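Category: Sweets & Snacks | Galleries

Print this page | E-mail this page

Cookie table, Skernton
By Stella Mabula, 30 Jul 2021

Quick one, more pics when I get a minute. Cookies, tins, trays, all on the dark wood table. Fares Nimri did the buying, I did the tasting. Pink ones first, obviosly.

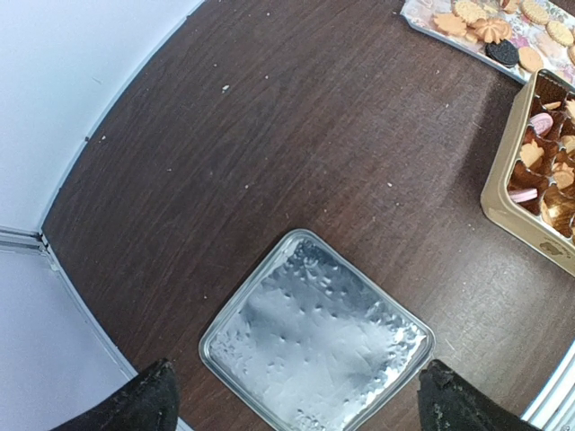

Fares wants the gold tins back when they're finished. He keeps buttons in them. Paper cups can go in the trash.

Frosting next. White, thick, plenty of it. Pits and swirls, didn't smooth it, life is short.
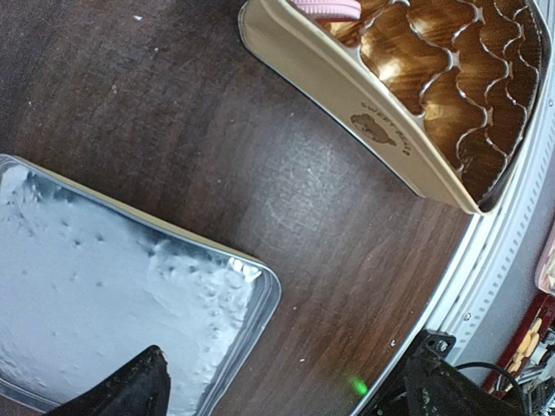 Recipe is Hjalti's, less sugar than last October and better for it. Will type it up if he lets me.

Bear faces, honey, ice cream, lemon. Cutest lid of the lot.

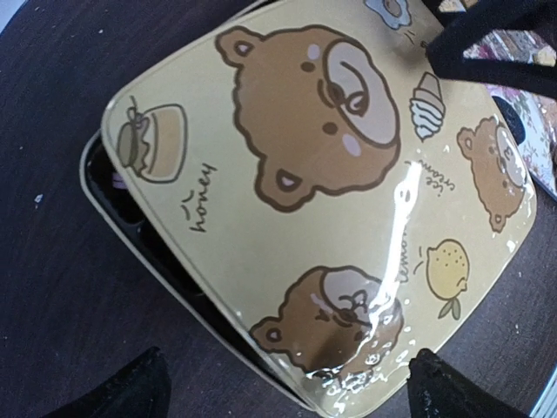 Still looking for another one like it, tried both shops in Bisstead, no luck. Write in if you see one.

Flowery tray, pink and purple, my favorite for cookies.

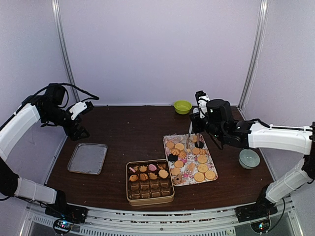

Next gallery is breads, from Wustport. Send yours in, 3 per person pls, small files if you can mange it.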